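Derkarley rainfall readings - README

Last touched Tuesday, January 3, 2023. Still a work in progress, sorry.

What it is

Daily rain gauge readings from two sites, Fandton and Ritden, typed up from the paper notebooks. One CSV per site. Plus a notes file, read that first if you can face it.

Columns

date - day the gauge was emptied, not the day it rained
mm - to one decimal place. T means trace, blank means no reading
site - F or R
note - free text, spelling as found in the notebook

Gauges were read at nine in the morning, clock time. So it shifts by an hour in summer. Have not corrected for this.
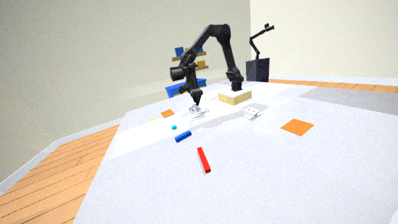
Blank is not zero. Please don't fill blanks with zeros, the monthly totals go badly wrong, Ritden especially. If a gap is followed by a big reading it's probably several days' rain in one go - look for "acc" in the note column.

Known problems

- Ritden gauge moved 20 metres in November, away from the hedge. Readings before and after don't compare well. No overlap period.
- Fandton has 3 readings marked "frozen". Left in as written, melt was measured later and put against the later date.
- Some sevens may be ones. Checked the ones that looked daft, not the rest.
- Szűcs is the make of gauge written inside the Fandton notebook cover. Check your software reads the file as UTF-8 or the notes will come out as rubbish.
- Trace days are patchy at Ritden, more of a habit at Fandton. Wouldn't count wet days from this.

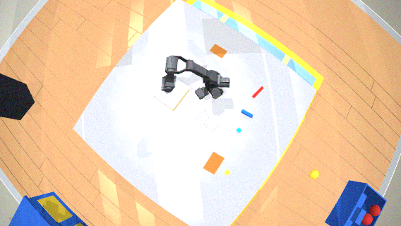
Using it

Fine for teaching, plotting, general nosiness. Not for drainage or flood work, the gauges were never calibrated. Monthly totals are not included, work out your own and say how you treated the gaps.

If you fix somthing, add a line to the notes file with the old value and the new one. Don't overwrite without a note.

To do

- second check of Ritden against the notebook
- sort out date format, a few still day/month without the year
- scan the lose pages at the back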